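Schraubverschluss (Flasche)

Der Schraubverschluss ist ein Deckel mit Innengewinde, der auf den Hals einer Flasche gedreht wird. Ich sammle die Dinger seit Jahren und schreibe den Artikel hier im Homholm-Wiki deshalb einfach mal so, wie ich reden würde.

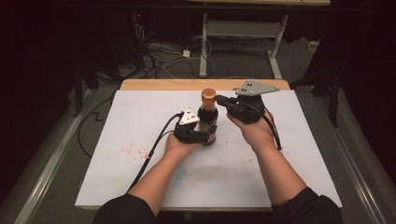

Bei Glasflaschen ist die Kappe meistens aus Aluminium und wird erst auf der Flasche in ihre Form gerollt. Innen sitzt eine Dichtscheibe, und die macht die eigentliche Arbeit!

Dunkles Glas und Metallkappe sieht man oft zusammen, etwa bei Sojasauce, Essig oder Sirup - alles Sachen, die wenig Licht und wenig Luft haben wollen. Meine Freundin Sachiko Tsuji schwört ja auf Korken, aber in der Küche finde ich die lästig (ewig Krümel im Essig).

Öffnen: Flasche unten festhalten, Kappe gegen den Uhrzeigersinn drehen. Klemmt sie, hilft ein Gummiband um den Rand oder kurz warmes Wasser.

Sammeln: In meinen Kästen liegen 2657 Kappen, davon 50 in Kupfertönen, die mag ich am liebsten. Von der Abfüllerei Setero fehlen mir noch 3, wer tauschen will, schreibt mir bitte auf die Diskussionsseite.

Siehe auch: Kronkorken, Bügelverschluss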